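What I read since August

4 Nov 2021

I wanted to write about every book when I finished it, but the autumn was too busy for this. So I put them together in one post. Since August I have read 8 books, and I will speak only about the ones which stayed in my head.

The first is Girard, a novel about a family who keeps a small hotel near a harbour. I bought it for the cover, I admit. The beginning is slow - the mother does not say one word until page 13 - and I almost gave it back to the shelf. Then comes the chapter with the letters, and after it I read until two in the night. The translation is very good, as far as I can judge it. In my own language we have only an old version, and it is much more stiff.

My one complaint is the ending. The author explains again what the reader has already understood, and the last 3 chapters could be one.

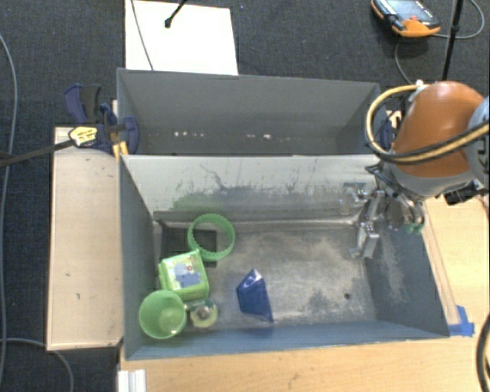
Tukis, and why I stopped

Tukis is a collection of short stories and many people in my reading group love it. I tried two times. The sentences are beautiful, but all the persons in it talk with the same voice, and after the fifth story I could not remember who was who. Maybe I will try again in winter.

Next on the table is The Amport Diaries. It is a thick one, and I read slowly in English, with a pencil and a dictionary. If you have read it already, please write me if the second part is better than the first, but do not tell me what happens to the sister.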